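Wooden toys and puzzles > Storage, repair and finishing

Topic: Sorting trays for shape blocks, by color or by shape?

covamontes
Hello to all. I have a question which is maybe small, but in my house it became large. My sister left us two sets of shape blocks (stars, cylinders, cubes, triangles, hexagons, all in plastic) and I want to make for them a flat board, so that the children can put them in order and I can put the board back on the shelf. My husband says we must sort by shape. I think color is easier for a child of three years. How do you do it? And does the board need a rim?
Covadonga Montes

brekke_bench
Shape. With color they only look at the color and they never learn what is a hexagon. Rim: yes, always, otherwise you pick up blocks from the floor until Christmas.

tallpaula
Disagree with brekke. My two started with color and went to shape when they were bored with it. No rim here. A rim catches small fingers and you can't slide the blocks off into the box.

brekke_bench
You can slide them if the rim is only on three sides. I made mine like this. The fourth side is open and goes against the wall when it is on the shelf.

covamontes
Three sides is a good idea, thank you. But I would like to know also about the wood. The shop near me sells a striped board, many strips glued together, and also a plain one which costs 100 more. Is the plain one better?

i.ogura
I am not a carpenter, I only repair toys for our small library in Imemley, but I have used both. The striped one is good enough. It stays more flat than a wide single piece, at least in my experience. Sand it with 100 grit and then with something finer, and use an oil that is safe for children. I used Skiria oil and was satisfied, but it smells strong the first days.
Isamu Ogura

woodlouse831
Don't use 100 first if the board is already planed, you only make scratches and then you work one hour to remove them. Start finer.

i.ogura
woodlouse831, you are right if it is planed well. Mine were not, I could feel each joint with the finger. So please first touch the board, then decide.

tallpaula
Can I ask a side thing, do stripes not disturb the child? I would think a quiet background is better for sorting. We had a checked tablecloth and mine kept putting the blocks on the squares and forgot about the colors.

brekke_bench
For once I agree with Paula. Plain board, or paint it white.

i.ogura
About the stripes, I was also afraid of this, but I don't see a problem in practice.
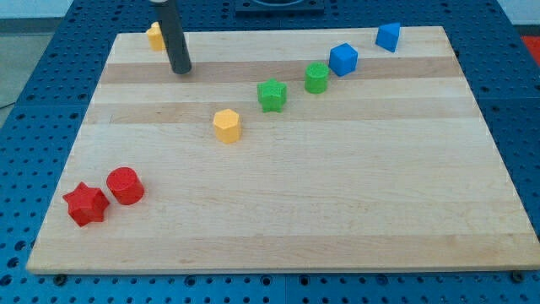 Stripes in a board of this type are soft in color, and strong colors like in these blocks stay easy to see. It is light wood with bands a little darker, one of them clearly darker than the others, and still the red star and the red cylinder are very clear on it. The same for the green ones and the blue ones. Yellow is the color I would check before buying, it is the nearest to the wood. For the question of color or shape, look at the stars: one is red and one is green, and the cylinders also are one red and one green. With such a set you can begin with "all the red together" and some months later ask for "all the stars together", and you don't have to buy anything new.

covamontes
This helps me very much! I like that the stripes go from left to right, a child can maybe use them as lines to make a row. I will take the striped board and keep the 100 for the oil and the sandpaper.

tallpaula
OK, the stripes are softer than I imagined. I take back the tablecloth. I still say no rim.

brekke_bench
And when the cylinder falls on its side and rolls away? A cube stays where you leave it. A cylinder goes under the sofa.

tallpaula
Then the child learns that cylinders roll :)

woodlouse831
Make the rim as a loose piece. Two small wooden pins, two holes in the board, and you take it off when you don't want it. I did it for a tray from Clevov which had no edge, and it has survived more than 2 years of kindergarten.

covamontes
How deep are the holes? My board will be thin, I think, and I am afraid to drill through it.

woodlouse831
Half of the thickness. Put tape around the drill bit where it has to stop, then you see it in time. Try first on a piece of waste wood.

i.ogura
And oil the board after the drilling, so the holes get a little also. But not much, or the pins will be stuck. I made this mistake and had to pull them with pliers.

covamontes
Thank you to all. I go to the shop on Thursday. My husband has read the thread and he still says shape.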